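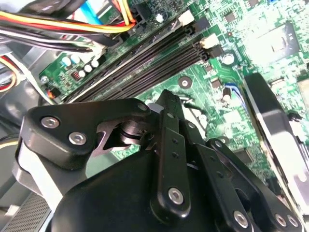 Does paying a chief executive more make a company perform better? In our sample the link is weak, and most of it disappears once company size is taken into account.

4.2 Pay and performance

We began with 61 mid-sized firms and asked each for the chief executive's total pay over three years. Thirty answered in a form we could use. Others sent a glossy brochure, and Bataineh sent it twice.

Figure 4. Desktop computer with its motherboard exposed.

Bigger firms pay more, a finding that will surprise few readers and no chief executives. Within each size group the picture is muddier. Jimero raised its top salary in a year when sales fell, citing the need to retain talent through a difficult period. Juvard raised its own in a year when sales rose, citing the sales. Peltari left pay alone and handed out stock, and its annual report spends 16 pages explaining why stock should not be thought of as pay.

Sayegh and Fakhoury coded the stated reasons for each raise separately and then compared notes. They disagreed mainly over the word "transformational," which Fakhoury took as a claim about results and Sayegh as a claim about mood. We kept both readings, and the choice makes little difference to the estimates.

Bonuses track results more closely than salaries do, though mostly on the way up. In bad years the targets tended to be revised in December, shortly before they would have been missed. We treat these revised targets as a separate variable in Section 4.3.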